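Kellness open day – who went?

marlow_bay
Posts: 691
Got there at 12 and stayed far longer than I meant to. Lovely people, and they let us watch the simulator on the big screen for ages. Worth the drive!

tinsnip7
Glad you enjoyed it, but I came away a bit flat. I wanted real arms moving, and the Nevon demo ran all of 7 minutes.

marlow_bay
Fair enough – though I could happily watch that arm go after a yellow mug all afternoon. 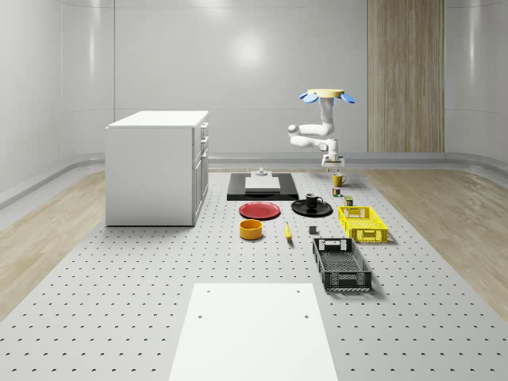
pollywick
Do you have to book for the next one?
The Medrano hall is walk-in, but the simulator talk needs a free ticket from the front desk.

tinsnip7
Then I'll give it another try in April, if they promise 2 demos this time.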